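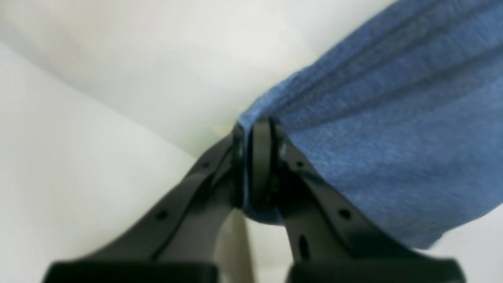
Ticket 47 – Right gripper drops or keeps hold of shirt at release
Project: Fekedley (student folding project, two-arm station)
Opened by: Skamness team
Status: Open
Priority: Normal, but we need the station for the August demo

Problem

When the right arm reaches the end of a fold, the gripper gets the open command and the log says it opened. On some runs the cloth stays pinched near the tips and gets dragged back along the table. On other runs the cloth slips out early, before the arm has moved at all. The left arm runs the same code and doesn't do either one.

It started after we moved from the small towels to T-shirts. We didn't change the gripper settings at that point. We did change the pick height, so that is the first thing we looked at.

What we tried

1. Restarted the controller and homed both arms. No change.

2. Put the pick height back to the old value. Early slips went down. Sticking stayed the same.

3. Ran 29 picks on one shirt with the right arm only. The cloth stuck on 8 of them. Every one of those was a pick where the fingers took a fold, with more than one layer between them. Single-layer picks all let go.

4. Swapped the left and right config files. The problem stayed on the right side, so we don't think it's the config.

5. Read the gripper position after the open command. The target is 1,384. On good releases it gets there. On bad ones it stops short and the software still reports "done". We think the Geltard driver only checks that the command was sent.

6. Wiped the fingertips with a dry cloth. Hard to say if it helped.

Current state

Testing is on a dark T-shirt now, dropped on the table in a heap at the start of each run. The right arm goes for a corner and the left stays back with its gripper open until the right one has a hold. For now we added a half-second wait and a second open command at the end of each fold. That hides most of the sticking – it doesn't explain it.

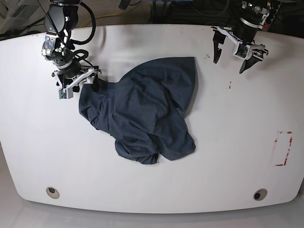 Jolanta Ziółkowski replied at 4:15 p.m.:

The second open command is fine for practice but please take it out before you measure anything. Your step 5 is the useful one. If the position stops short only when there are extra layers, check two things. First, the closing force. You probably raised it for the towels and the fingers are being driven hard into the fold. Second, the linkage on the right gripper. With the power off, open and close it by hand and compare it with the left one. If it feels stiff partway, look at the screws at the joints before you touch the code.

Also log the position on every release, good and bad, and put the file in the Piątek folder with the others.

Team reply:

Power-off check done. The right one is stiffer over the last part of the opening. We backed off one joint screw a quarter turn and it moves more freely, though still not like the left. Closing force was still at the towel value. We lowered it one step and left everything else alone.

Next: take out the second open command, repeat the 29 picks on the same shirt, attach the position log here. Leaving the ticket open until that's in.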